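Laundry room news: new baskets, the long wash and what to do with reds

The shared laundry on the ground floor at Brandura has been open again since February, and most of the teething problems have been sorted. A few items below for residents who use it, and for those who haven't been down since the floor was redone.

Baskets

We have bought a set of plastic baskets to replace the old cane ones, which had started to snag on woollens and were leaving bits of cane behind in the filters. The new ones are cream with brown trim and have perforated sides, so a damp load can sit for a few minutes without going sour. They have a handle at each end. Please carry them by the handles and not by the rim.

The baskets live in the laundry. Two went upstairs in the first week and came back with potting mix in them. If you need something to carry your washing up to your unit, bring your own bag or basket down with you. When you have finished with one of ours, give the bottom a wipe and put it back in front of the machines for the next person.

The total spent on baskets, the new pegs and the drying racks was $746, paid out of the laundry coin account. The account now stands at $1,862, which will go towards servicing the second dryer when it falls due.

Colours

The most common complaint in the book at the moment is pink washing. There were three entries in a fortnight, all of them about whites or pale towels that had gone through with something red. New red cotton will run for several washes, and a garment that has both red and white in it can bleed on itself if it is left heaped up wet.

Wash reds on cold, on their own or with other darks, and take them out as soon as the cycle ends. Shake them out before they go on the rack. If you are adding clothes to a machine by hand from the basket, check the bottom for socks and hankies left from the load before yours. A single red sock is enough to do a whole load of sheets.
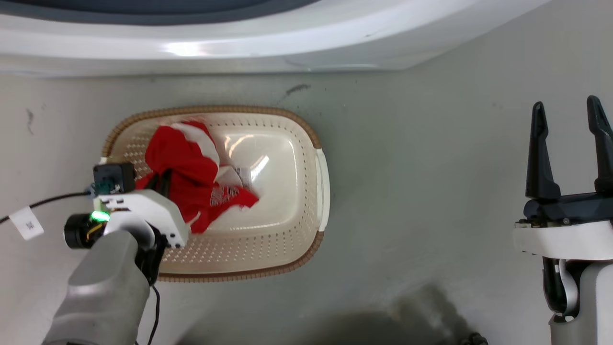
Ebuka Eze writes that cold water alone has never done the trick for him, and that he soaks anything red in the trough overnight before its first proper wash. He changes the water once before bed and says you would be surprised how much colour comes out the second time. He would also like people to stop putting his soaking bucket on the floor when they want the trough.

We are happy for the trough to be used for soaking overnight, provided there is a note with your unit number and a time on it. Anything still there at nine in the morning may be moved to the bench. Please don't tip out another person's bucket.

Obinna Shehu has offered a box of colour-catching sheets, which are on the shelf above the powder. Take one if you are doing a mixed load. They help with a small amount of loose dye but won't save a white shirt from a new red jumper.

The long wash

The heavy cotton program on the larger machine runs for 98 minutes. It can't be shortened once it has started, and turning the power off at the wall locks the door with the water still inside. We had a callout for exactly this in the second week. If you are in a hurry, use the everyday program, which does perfectly well for shirts, underwear and tea towels.

Please set an alarm. If a load has finished and the owner isn't there, wait ten minutes, then you may lift it out into a clean basket. Don't put another person's clothes in the dryer, even as a favour. A wool cardigan was lost that way in autumn and we would like it to be the last.

Floor and filters

The new grey floor is smooth and gets slippery when powder is spilt on it. The mop is behind the door. Use plain water, as the detergent in the old bottle leaves a film. If you see water coming from under a machine, switch it off and ring the office straight away on extension 1660.

Lint filters should be cleared before you start the dryer as well as after. The bin for lint is the small one with the lid. Tissues left in pockets are still the main cause of blocked filters, so please check pockets and sleeves before you load.

Lost property

Currently in the box: one pillowcase, navy; a child's swimming towel; four odd socks; a tea towel with a map of Tasmania on it; and a dressing gown cord. Items not collected by Fri 13 May will go to the op shop. The socks will be kept for rags.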